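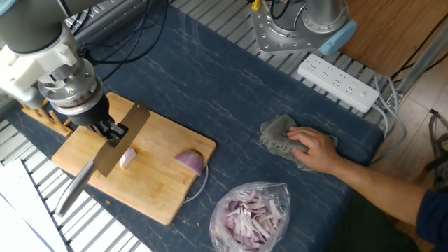 Chapter 7
Planning a Cut: From Camera Picture to Blade Path

Goals for this chapter
After working through this chapter you should be able to:
- split a cutting task into stages that software can run and check
- choose a coordinate frame for each stage
- write a stop condition for a tool that touches a hard surface
- keep planning code apart from control code

7.1 Why cutting is hard to program

In Chapter 6 the arm picked up a block and set it down somewhere else. The block had the same shape before and after, and the planner could treat it as one solid body. Cutting breaks that assumption. Each stroke changes the thing being worked on, and a list of objects made before the stroke is out of date once the stroke is finished.

An onion adds its own trouble. It is round on one side and flat on the other once it has been halved, and its layers slide over each other. Two pieces from the same onion can differ a great deal in size. A program that stores one fixed cutting height and one fixed starting point will handle the first piece and miss the second.

The knife matters too. In earlier chapters the tool point was the middle of the gripper fingers. With a knife in the gripper, the tool is a long edge, and the planner has to know where that edge lies relative to the wrist. If the handle shifts in the fingers, every position computed from the old value is wrong by the same shift.

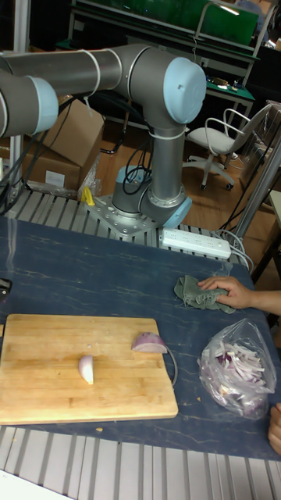

We divide the task into four stages: look, plan, move, and check. Each one is a separate program with its own inputs and outputs. The look stage takes a camera picture and returns a list of pieces on the board, each with a position and an outline. The plan stage picks one piece and returns a blade path. The move stage follows that path and watches the force at the wrist. The check stage takes a new picture and compares it with the list.

The code in this chapter uses the Wendia planning library, which you installed in March if you are following the two-term schedule. The camera programs come from the Grellby package. Both must be the September 2019 release, as older ones use a different order for rotation values.

7.2 The board frame

All cutting paths are written in the board frame. Its origin is the near left corner of the cutting board, x runs along the front edge, and z points up from the surface. If the board is moved, only one transform has to be measured again, and the stored paths remain valid.

The move stage runs its control loop 200 times per second. On each pass it reads the wrist force and compares it with the limit in the settings file. The starting limit is 15 newtons. When the reading goes over the limit, the loop stops the downward motion and raises the blade to the safe height. It does not ask the planner first. A planning call can take much longer than one pass of the loop, and the blade would keep pressing on the board while the program waited.

Hands near the board are a separate matter. The force limit protects the board and the knife and must never be used as a safety device for people. Section 7.6 covers keep-out zones.

Before you go on, open the file board_frame.txt and enter the corner positions for your own table.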